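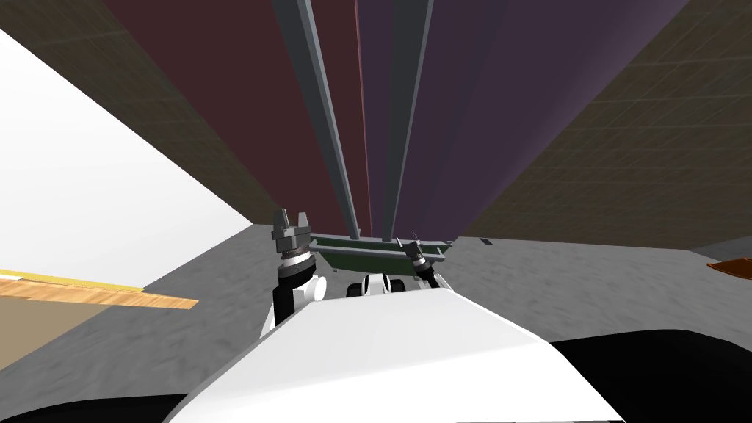 Replaced the shaft seals on the Lidton transfer pump over the last two evenings. Notes for my own reference, mostly.

The old seals were nitrile, double lip, supplied by Katsaros with the pump. One had gone hard and the inner lip had a flat worn into it wide enough to see without a glass. The drive-end seal was softer but weeping. The hour meter read 632 when I pulled the cover.

Katsaros rates these for 2000 hours. That figure assumes clean oil and a shaft with no groove. Mine had a groove, shallow, enough to catch a fingernail. I did not want to pay for a new shaft, so I pressed the new seal in 6 mm short of the old position and let the lip run on fresh metal. The housing bore is deep enough for this. Check yours first.
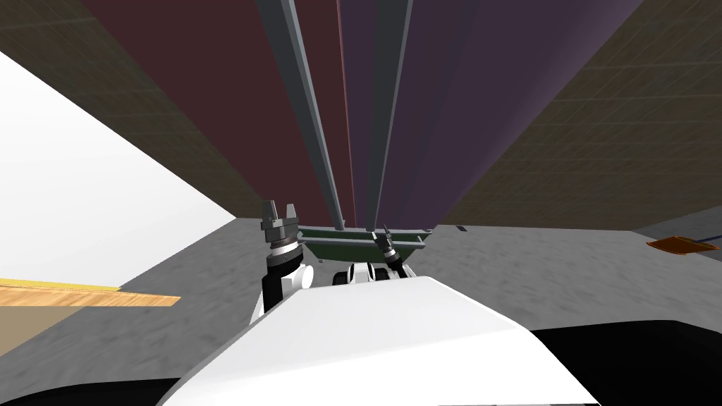

Two grippers and the green tray.

For material I went with FKM from Romel. Nitrile would have done at this temperature, but the pump sometimes sees solvent and nitrile swells in it. Florik had the same size cheaper, with a spring I did not like the look of - the joint was open and could be turned by hand.

Fitting was routine. Tape over the keyway, grease on the lip, a flat plate and a soft mallet to bring the seal in square. The first one went in crooked and I had to scrap it. Order a spare.

Static test overnight at working pressure, no drop on the gauge. The running test was shorter, roughly an hour, with a slight film at the drive end that wiped off and did not come back.

I will open it again in October and measure the lip. The cover gasket is still the original paper one and needs replacing at the same time.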